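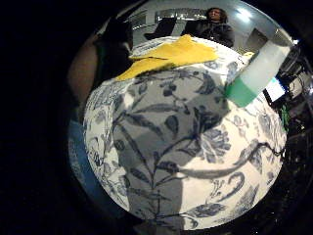

*Blue vines and blossoms on white, with a splash of mustard yellow.*

I do love a long bright hall, and the one at Relinham has been on my list since July, so I was so pleased to finally spend a day there with the Stamon folks! You know me and blue and white.

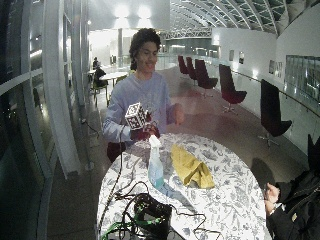

*The spray bottle, pale blue to match the flowers, under those lovely arching white ribs.*

I could have stayed for the ceiling alone, but the burgundy chairs with their tall round backs won me over too.
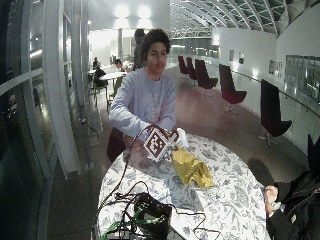

Bernadette Coughlan wrote to ask whether the flowered cloths come in a 4-foot round, as hers from Sayce has faded terribly along the fold.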